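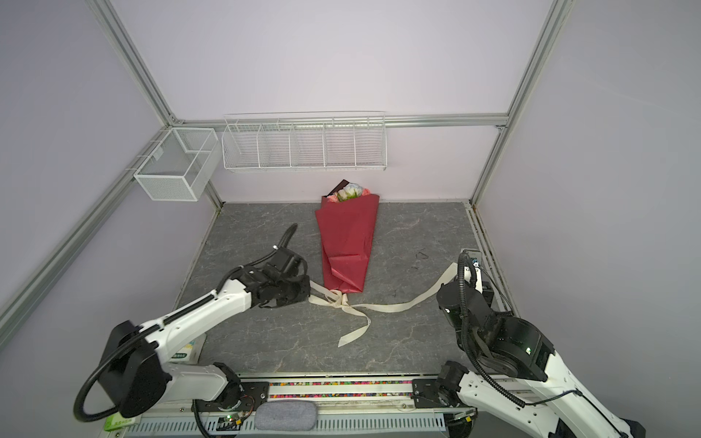

Nilow support writes that the angular jaws should hold ribbon as well as the padded ones do, provided the close force is set the same on both arms. They ask for our controller values before they will look at an exchange.

Reply from Prirville bench, May:

Left arm: force 20, close delay 245 ms. Right arm: force 20, close delay 4000 ms. The right value came in with the Lurnine controller import and we had not changed it. Set it to 245 and restarted both controllers.

Satin ribbon still slips on the left when the arm lifts. Right holds. Swapped the left jaws for the Daneshvar set, same force, and the slip is gone on paper wrap but not on ribbon.

Logs from both runs attached. Please keep the ticket open at priority 2.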